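Table wiping

Table wiping is the household and food service task of removing spilled liquid, crumbs and film from a tabletop with a cloth, sponge or paper towel. It is among the most frequent cleaning tasks in homes, cafeterias and offices, and is usually taught together with dishwashing and floor care.

Contents
1 Materials
2 Method
3 Stages of a spill
4 Surfaces
5 Training and records
6 See also

Materials

The most common tool is a small cloth of cotton terry, microfiber or flat-woven cotton. Terry holds a large volume of liquid in its loops and is preferred for drinks. Microfiber takes up thin films well but fills quickly. Flat-woven cloths are used mainly for drying and polishing. Many kitchens assign colors to cloths so that those used on tables are kept apart from those used on floors or in restrooms. The colors differ from one institution to another.

Method

A spill is generally approached from its outer edge. The cloth is folded into a pad, laid over the liquid and allowed to absorb it before any sideways movement is made. Wiping at once tends to push the liquid outward and enlarge the wet area. When the pad is full it is refolded to a clean face or rinsed and wrung out. A second pass with a damp cloth removes sugar and tannin, and a dry pass removes streaks.

Coffee and tea are treated alike. Both leave a brown ring if allowed to dry, as the coloring matter gathers at the margin of the puddle. Drinks containing milk or sugar call for warm water and a little dish soap.

Stages of a spill

Instruction sheets commonly divide the work into the standing puddle, the smear and the dry surface. More than one stage may be present on a table at the same time. A bunched green cloth lies beside faint damp streaks, while a brownish puddle with a narrow tail remains on the pale, glossy surface. 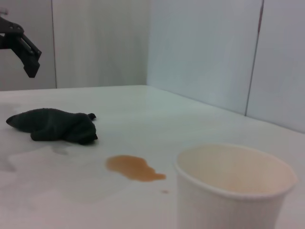
Surfaces

Glossy tabletops release most liquids easily but show streaks under overhead light. Unsealed wood absorbs liquid and should be blotted promptly. Natural stone may be etched by fruit juice or vinegar, and is wiped with plain water or a neutral cleaner. Glass is finished with a lint-free cloth.

Training and records

The Astelby housekeeping course gives 3 class periods to tables and counters. Its handbook, compiled by Greer Shearer and Yupin Tanasarn, lists 23 kinds of stain and the cloth suited to each. The section on hot drinks was revised in August, and the current edition is dated 2024-10-03.

See also

Dishcloth
Stain removal
Terry cloth
Tablecloth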